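Unit 8: Evaluating a Hand-Held Demonstration Kit

Course handout, Applied Automation. Prepared by Jarmila Hájek.

Students are asked to read this handout before the March practical. It concerns the Tevetti kit, a pair of hand-held grippers supplied by Rotedora for recording household tasks. The department has the kit on trial, and the written reviews from this course will be considered when a decision on purchase is made.

The kit is offered under two plans. The basic plan covers the grippers, one set of spare finger pads and access to the recording software for 12 months. The extended plan adds on-site training by Doležal, the regional distributor. Reviews should state which plan is being assessed.

Folding and stacking clothes is the assigned task. Soft items change shape when gripped, and a stack may shift as each piece is added. Work is carried out on a bed, with one gripper in each hand.

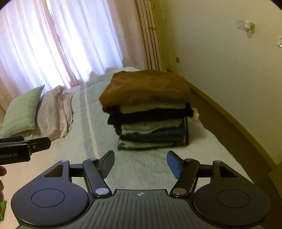 Handout 8, page 11

The finger pads deserve particular attention. Where the two fingers of a gripper carry pads of different colors, as with the black and blue pads shown, record the side on which each is fitted. Note also the condition of the linkage arms and pivot caps before a session begins.

Garments of mixed weight should be used. A stack that combines denim with lighter pieces gives a fairer test than one made up of identical shirts. Daylight from a window is acceptable, but curtains should be left in the same position for the whole session.

The review is marked out of 91 points. Grip, comfort in the hand and quality of the supplier's documents are weighted equally; the remaining point is given for correct labeling of files. Comparison with the Sotar kit from Unit 7 is welcome where it is relevant.

Related handouts
Unit 7: The Sotar Kit, Setup and Care
Unit 9: Reading a Service Agreement
Glossary of Gripper Parts

Comments

Attila Pálfi: Does the basic plan include replacement pads after the first set is used up?

Jarmila Hájek: It does not. Further sets are ordered through Doležal.

Attila Pálfi: Thank you. I will list that under running costs.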